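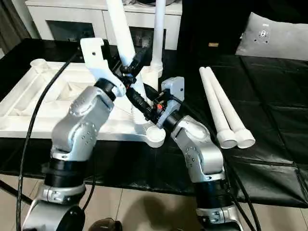
4.2 What the demonstrations do and don't tell us

We collected demonstrations for the rack-building task in two ways. In the first, the operator moved the arms by hand through the whole job, with the joints set to float. In the second, the operator drove both arms by remote control. The task was the same in each case: fit white plastic pipes into the sockets of a flat lattice base, using both arms, until the rack stood up without help. Three operators took part (Atanasov, Vrettos and Lazarević), and each gave 12 demonstrations by each method.

The usual claim is that remote control gives cleaner data, as the operator's own hands stay out of the cameras' way and the recorded motion is one the robot can certainly make. We went in half believing this. Having sat through the recordings, we are less sure. Remote operators paused a great deal, often with a pipe held just short of its socket, and those pauses go into the training data with everything else. A policy trained on them learned to pause too, sometimes for good. Kovačević's trimming rule, which drops any stretch where the arms hardly move, got rid of most of the dead time but also removed the slow, careful push that seats the pipe. We don't think a fixed speed threshold can tell the two apart, and we'd be wary of results that depend on one.

Hand guiding had its own trouble. Operators could feel a pipe catch on the rim of a socket and would wiggle it home without thinking. None of that feeling reaches the recording – what is stored is a small wobble in the joint angles with no visible cause. Lazarević's demonstrations were the fastest and looked the best on playback, and they were also the hardest to learn from.

The wrist cameras were meant to make up for some of this.
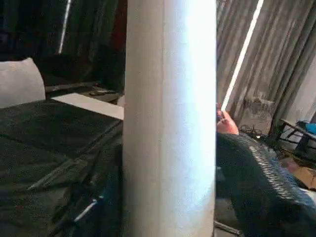 Figure 4. View from a wrist camera, with a white pole close in front of it.

At this range the pole takes up the middle of the view and hides what lies behind it. Strong light on one side washes out much of its surface, and a smooth white cylinder offers few marks to judge depth or rotation by. The background, on the other hand, is full of detail: curtains, dark upholstery, a person's hand, cables. A network looking for something to hold on to may well pick the curtains. We tested for this by hanging a plain sheet behind the bench, and the success rate for the policy trained on remote demonstrations fell from 37 per cent to 6. Nothing about the pipes or the base had changed. Some would call this a lighting problem and collect more data at other times of day. That might help, but it shouldn't be reported as the robot having learned to fit pipes.

Kershaw has argued that more operators would even out such habits. Perhaps they would. Our three had quite different styles, though, and pooling their demonstrations gave a policy that switched between approaches partway through a reach. We saw no gain over training on Vrettos alone, whose work was slow and very regular. Whether the Zokamar controller's smoothing made this worse we can't say, as it was left on for every run.

We therefore report results by operator and by method in the next section, and give no pooled figure.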